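Visit report: Prendetura tableware open day, Brurdale
April 20, 2022
Written up by Femke Claeys

The open day took in the glazing hall, the kiln hall, the sorting line and the display room, in that order. Visitors were split into groups of 18 and ours was led by Velimir Vukadinović, who runs the sorting line and kept strictly to the schedule. Questions on pricing were referred to the sales desk and are not covered in this report.

Glazing is done by dipping for bowls and by spraying for flat pieces. The foot ring is wiped on a wet belt before firing, so that the piece does not stick to the kiln shelf. We were shown rejects with glaze left on the foot and the scar that results when they are pried loose. Bands on the inside of a rim are applied as transfers. The operator floats the band in water, lays it against the wall of the bowl and works the bubbles out toward the rim with a rubber blade. The join is placed wherever the pattern repeats. On the samples passed around I could find it by touch on one bowl and on none of the others.

The kiln hall was between firings. The log by the door gave 1,702 pieces for the last load, all sizes together. Eyerusalem Woldemariam asked about color drift on the orange line, having had two deliveries that did not match. The reply was that orange is the least forgiving color they fire and that shelf position matters - pieces from the top shelves come out darker. They now pack each carton from a single shelf. Reorders are still not guaranteed to match, and the sales sheet says so in small type.

Sorting was the most useful stop. Each bowl is checked for pinholes, rim chips and warp. Warp is tested by setting the bowl upside down on a flat stone slab and pressing on opposite sides of the foot. Anything that rocks goes to seconds. Plates get the same test right side up. Our group was allowed to try a tray of seconds, and the rocking is easier to hear than to see.

Nesting was discussed at length, mainly because Kastriot Angelovski stocks open shelving and wanted mixed stacks. The advice given:

Stack by diameter, largest at the bottom, and check that each bowl rests on its foot and not on its rim.
If a bowl hangs by the rim, it will wedge. Take it out and use a smaller one.
Lift a nested stack from the outermost bowl, and keep it level where possible. Inner bowls slide as soon as the stack is tipped.
Glossy interiors show foot marks. Put a paper disk between pieces that will be stored for long.
Keep flat pieces in a separate stack.

The transport cartons (Bravex pattern, 108 pieces each for the small bowls) follow the same rules, with card dividers in place of paper disks.

The display room has tables with a marbled surface, light gray, and the lighting is strong enough that glazed pieces throw bright curves of reflection onto the tabletop. It flatters the ware but makes a surface inspection difficult, and I would take any sample to a window before ordering. Mixed sets were out for handling: plain white and orange bowls, and a larger bowl with a pale greenish edge and a dark blue patterned band inside the rim. The white fits in the orange and both go into the large one. A wide white plate and a smaller white dish were on the same table. 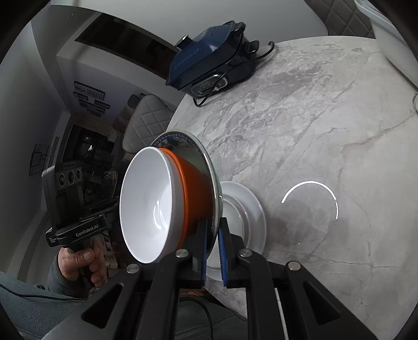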